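Imprimer | Envoyer par e-mail | 14 commentaires | 37 partages

Apprendre à un robot à deux bras à ranger une pièce : notre méthode de découpage en sous-tâches

Publié le 23 décembre 2024

Vous avez un robot à deux bras, une pièce en désordre et l'envie folle de voir l'un s'occuper de l'autre ? Nous aussi ! Dans le projet Imier, nous avons passé de longues semaines sur le rangement d'une petite pièce, et ce tutoriel reprend la méthode telle que nous l'appliquons maintenant, avec les erreurs que nous aurions aimé lire quelque part avant de commencer.

Il vous faut un système de téléopération qui fonctionne déjà, une caméra placée sur la tête du robot et de quoi entraîner une politique par imitation. Nous utilisons Udau, notre petit outil d'annotation interne, mais un simple tableur avec des temps de début et de fin suffit largement pour démarrer.

Étape 1 - Écrire la tâche en phrases courtes

Prenez une feuille et écrivez ce que le robot doit faire, un verbe par ligne. « Ranger la pièce » est inutilisable. « Saisir le gobelet », « lâcher le gobelet dans le seau », « tenir le bord du sac », « tirer le sac vers le haut » : voilà des lignes avec lesquelles on peut travailler. Chez nous, la liste complète compte 19 sous-tâches. La première version en avait beaucoup plus et les annotateurs ne s'accordaient jamais sur les frontières, on a donc fusionné tout ce qui se confondait à l'œil.

Un bon test : montrez un extrait à quelqu'un qui ne connaît pas la liste et demandez-lui de la phrase la plus proche. S'il hésite entre deux lignes, fusionnez-les.

Étape 2 - Préparer le désordre

C'est la partie amusante ! Variez les matières autant que les formes. Un papier froissé se pince presque n'importe comment, une bouteille transparente roule dès qu'on la touche de travers, et un emballage aplati demande de venir gratter le sol du bout des doigts. Pensez aussi au tissu : un vêtement sur un canapé ou un drap qui retombe changent complètement ce que voit la caméra, et la politique doit apprendre à les laisser tranquilles tant que la consigne porte sur les déchets.

Changez la disposition entre chaque prise, sans chercher à faire joli. Nous lâchions les objets à hauteur de genou et nous les laissions là où ils tombaient.

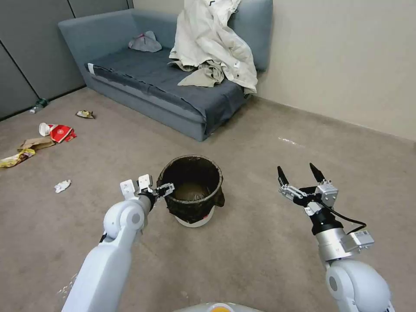 Étape 3 - Donner un rôle à chaque bras

Le sac poubelle nous a coûté plus de temps que tout le reste réuni. Avec un seul bras, le plastique glisse, se replie, et le seau part avec. Avec deux bras, on peut enfin alterner : l'un tient le bord, l'autre va chercher un second point de prise, puis on tire ensemble. Notez dans l'annotation quel bras tient et quel bras agit. Cette information toute bête (deux champs de plus dans le fichier !) a transformé nos résultats sur cette partie.

Pendant la téléopération, marquez un temps d'arrêt après chaque prise avant de bouger le second bras. Les démonstrations trop rapides produisent des politiques qui tirent avant d'avoir fermé la pince.

Étape 4 - Enregistrer et trier

Nous avons gardé 400 démonstrations complètes, découpées ensuite en environ 2 000 segments. Ne jetez pas les prises ratées puis rattrapées : une pince qui manque le bord du sac, s'écarte et revient, c'est de l'or. Supprimez en revanche les longues attentes où l'opérateur réfléchit, sinon le robot apprend à réfléchir lui aussi, et il le fait très bien.

Étape 5 - Entraîner, puis évaluer par sous-tâche

Nous entraînons deux modèles. Akpan choisit la prochaine sous-tâche à partir de l'image de tête et de l'historique des consignes ; Mokham reçoit cette consigne et produit les mouvements des deux bras. On peut remplacer l'un sans toucher à l'autre, ce qui est très confortable quand on débogue.

Pour l'évaluation, faites 100 essais en notant séparément chaque sous-tâche. Un score global cache tout. Chez nous, le ramassage du papier était solide dès la première semaine, alors que la prise du bord du sac restait fragile quand il était rabattu bien à plat contre le seau. Sans le détail, nous aurions ajouté des démonstrations de gobelets pendant un mois.

Si ça coince

Le robot reprend sans fin la même sous-tâche : allongez l'historique donné à Akpan. Il vise à côté des petits objets : vérifiez d'abord l'étalonnage de la caméra de tête, ensuite seulement les données. Les deux bras se gênent au-dessus du seau : ajoutez une sous-tâche « reculer le bras libre » et annotez-la partout.

Nous reprenons les essais en février avec le nouage du sac. Si vous avez déjà tenté le coup avec des pinces à deux doigts, racontez-nous en commentaire, on est très preneurs !

Contact | © Projet Imier | Haut de page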